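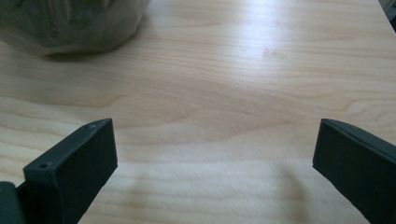
Keeping It Fresh: Does the Bag Make a Difference?
Project report, Food and Home module
Oanh Châu, working with Yuzuki Uchida

Why I picked this

My mum keeps everything in thin plastic bags. Bread, herbs, half an onion, the lot. My gran on the other side thinks plastic ruins food and wraps hers in a tea towel. They've been having this argument since before I was born, so when we were told to choose a household question for our project I knew mine straight away! Yuzuki wanted to do something about cleaning tables, so we put the two together a bit, and you'll see her part further down.

What we did

We used avocados, mostly because the greengrocer on Clullimlow Road had a crate of them going cheap. We bought 12, all as hard as we could find, and split them into three lots. One lot went into thin see-through bags with the tops twisted shut, one lot was wrapped in tea towels, and the last lot was left out with nothing on. They all lived on the wooden table in the Gerlach building kitchen, on the side away from the window (we moved them after the first afternoon when we realised how much light comes in there -- it bounces right off the wood).

Every morning before lessons I gave each one a gentle squeeze and wrote down a score for how soft it felt. Yuzuki did the same at lunchtime without looking at my sheet. We disagreed more than I'd like to admit. She has stronger thumbs.

What we found

The bagged ones went soft first. I was expecting the bare ones to win that race, so I was quite surprised. They also got damp inside the bag, and one had a fuzzy patch by the stalk when I took it out. The tea towel ones and the bare ones were so close that I can't really call it, though the bare ones had slightly more wrinkly skin by the end.

Gran was very pleased when I told her. Mum says avocados don't count.

Yuzuki's bit about the table

Yuzuki wanted to know if food left sitting on bare wood leaves marks. She wiped one end of the table with warm water and the other with Ekari soap, 25 ml in a bowl of water, and left both ends for 30 minutes before anything went back on. There were already a few faint marks in the wood, so she drew a little map of them first, following the wavy lines in the grain so she could find them again. No new ones turned up at either end. She thinks the project was too short for that, and I agree with her.

What went wrong

Somebody ate one of the bare avocados. We put a note up after that. Also our soft score was just numbers out of five that we made up, and my three was not the same as her three. Next time I'd press each one with a 200 g weight and measure the dent, and I'd use something that ripens faster -- pears maybe.

I'd like to try paper bags too. Yuzuki has already started on bananas at home.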